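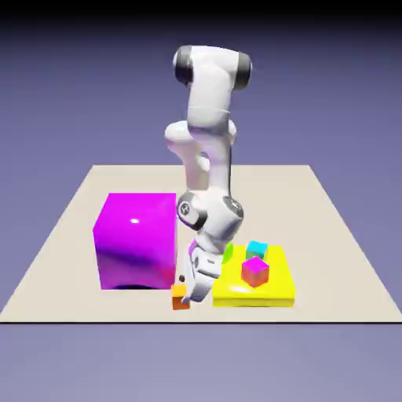 Sim view of the sorting cell, default lighting. Arm between the big magenta block and the yellow slab.

Search this board
Advanced

Re: gripper offset in the sim cell, anyone trust it?

wustel_bench
I look after one small pick and place cell. The arm hangs over a square table and moves blocks, nothing clever. Since April we've been told to check every change in the simulator first and only then touch the real one. The render at the top is the position I keep arguing about. The little orange-yellow block sits by the front corner of the big one, and the hand is down in the gap between that and the slab. The software says this is a clear approach. I say the gap is too narrow to trust to a model. Has anyone here had a tool offset from the simulator carry over without being touched up by hand?

grodemetti
Yes, plenty of times. If your offset is wrong it's wrong in both places. Did you measure the tool or did you type in the number from the drawing?

wustel_bench
Drawing. The fingers have been swapped since, same part number.

grodemetti
Well, there you are then. Same part number means nothing. Ours came from Dislow and two sets off the same shelf were different lengths. Put a pointer in the tool, touch it to a fixed pin from four directions and let the controller work it out.

Da-eun Seo
I'd do the pin check before anything else, but I don't agree the simulator is off the hook. Look at the table in that picture. Perfectly plain, dead flat, nothing bolted to it. Is yours like that? Ours has a dip near the middle where somebody clamped a vice for years. We taught the base frame from three corners and it was still low in the centre, and no amount of tool measuring was going to find that.

wustel_bench
Mine has a plate on it which I'd call flat if you were buying it from me. I haven't put a straight edge across it.

kiln_and_ki
Put a straight edge across it. Also, why is the pick from straight above at all? With something that tall next to the part I'd move the part. You're all measuring to save yourselves sliding a block along the table.

grodemetti
Because the block turns up where it turns up, presumably.

kiln_and_ki
Presumably. He hasn't said.

wustel_bench
It turns up anywhere on the front half. The big one and the slab stay put. I can't move the slab either, the other three small blocks get stacked on it and the programme for that has been right for ages. I'm not reopening it.

In-ho Koo
Check your joint zero marks as well. We chased a tool offset for two shifts on the Ki cell and it was the wrist. Somebody had changed the encoder battery with the power off and the joint came back slightly out. Every pose looked fine until the hand had to go in beside something. Send it to zero and look at the marks on the joints, takes a minute.

wustel_bench
Battery was done over the winter shutdown. Power on, or so it says on the sheet.

In-ho Koo
I wouldn't go by the sheet.

Da-eun Seo
Nor would I. What speed are you running the approach at?

wustel_bench
40 per cent in the simulator. On the real one I drop it to 20 for the last bit and keep my thumb near the stop, so you can see how much faith I have in it.

grodemetti
20 is still quick for a first run beside a block that size. Single step it. And turn the collision check margin up in the software. Out of the box ours was set to 2 mm, and I wouldn't park a bicycle on that.

kiln_and_ki
If he turns the margin up it'll just refuse the pick. Then he's back to moving the part, as I said.

grodemetti
Or he turns the hand through ninety degrees so the fingers open along the gap instead of across it. Worth trying before the furniture gets shifted.

wustel_bench
Might try that. The cable on the real wrist doesn't like being wound round, and the model has no cable, so there's another thing it will cheerfully say yes to. Pin check first, then the zero marks, then the straight edge. I still expect it to be out.

Thread locked to new replies. Comments stay open.

Comments (3)

oldpendant: Four directions is the bare minimum for the pin check. Tilt the wrist properly between touches or the answer is rubbish, even if the controller gives you a nice small error.

marl1881: We stopped bothering with the simulator for anything tighter than a finger's width. Fine for reach, fine for showing the boss. I don't see why people want more from it.

Da-eun Seo: @marl1881 It caught an elbow clash for us that would have cost a cover. I'd keep it and measure the table.

Contact the moderators | Posts copyright their authors | Back to top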